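4.2 Wrist view or room view?

So we wanted to know which camera the Brulon controller really needs, and I'll admit I was rooting for the wrist one. Viorica Avram and I ran 197 simulated episodes per camera, same bedroom, same parallel-jaw gripper model, and I watched far too many of them over my lunch. 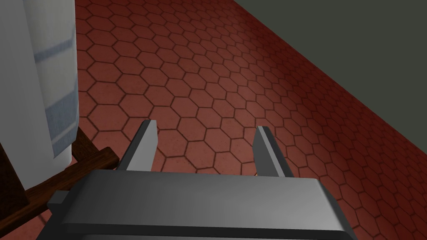 Figure 7. Simulated wrist view, jaws open over the tiled floor. Render: Yiran Lei, Torvik simulator, March 2023.

I love how clean the wrist view is — both fingertips in sight, hardly any clutter — but it tells the controller very little about the rest of the room. That's a pain when the target is up on the bed! 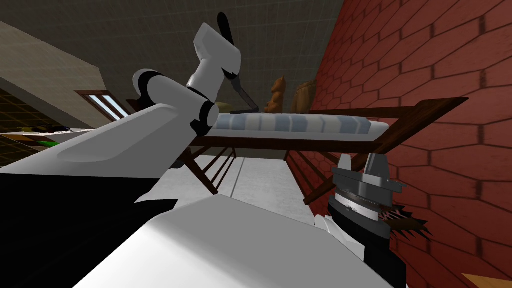
The room camera has the opposite problem. An arm link can hide half of what you care about, and our first policy (the February one) had no idea what to do about that. We retrained it with 12 extra viewpoints and kept the gripper settings alone.
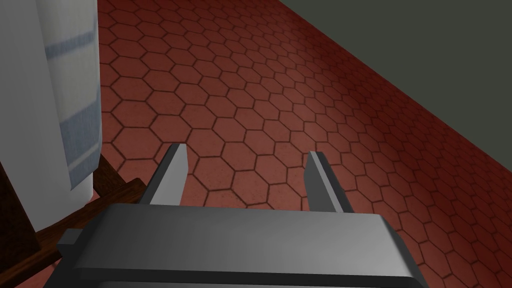 Hiwot Asfaw then suggested feeding both views in together, so we did, with the wrist stream at full rate and the room stream at half. Those runs are in Section 4.3.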